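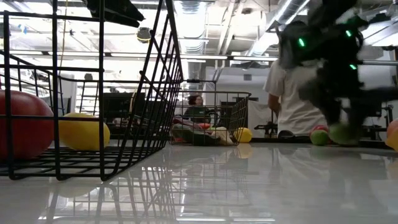
Which gripper drops less fruit, the Skoton or the Katsaros?

The Katsaros, on anything round, at a cost of almost 320 milliseconds per pick.

Melati Wattimena wrote both sentences at the top of the report and saved it. The report was owed to Protberg by six. The remaining pages were tables.

"You can't put the answer first," Teguh Rahman said. "They paid for nine weeks."

"They asked one question."

He pulled a stool to her desk and scrolled. Each gripper had been given 847 picks from the same list of produce, in the same order, under the same controller. The Skoton closed fast and held a fixed force. The Katsaros closed, waited, measured slip at the fingertips and closed again. On lemons the two were level. On tomatoes the Skoton had failed 248 times across all runs and the Katsaros 186.

"That's a narrow gap for the price," he said.

"Read the next column."

The next column was bruising. Wulan Ngau had scored it by hand, a day after each run, with a lamp and a card of printed circles. She had not been told which gripper had handled which tray. Her scores for the Skoton rose steadily from the fourth week. Her scores for the Katsaros stayed flat.

"Finger pads," Rahman said.

"The pads were changed on schedule. I checked the log."

"Then the force calibration drifted."

"It was recalibrated in March. The certificate is in the appendix."

He opened the appendix. The certificate listed a load cell by serial number, and he read the number twice. Then he went out to the bench, lifted the Skoton off its rack and turned it over under the light. Melati watched him through the door. He came back with the last four digits written on his thumb.

"Different cell," he said. "Somebody swapped it after the certificate."

"Codent did the service."

"In which week?"

She looked it up. The fourth.

Neither of them spoke for a while. At 4:40 she telephoned Protberg and asked for Aisyah Sopacua, who listened to the whole account and asked how long a rerun would take.

"Eleven days for the Skoton. The Katsaros data stands."

"And if I need a number tonight?"

"Then you get the drop rate with a note on it, and no bruising figure."

"Send that."

Melati deleted the answer and left the question. She typed the serial numbers beneath it, the one on the certificate and the one on the gripper. Out at the bench Rahman was already fitting the old cell, and he called through the door to ask whether there were any lemons left.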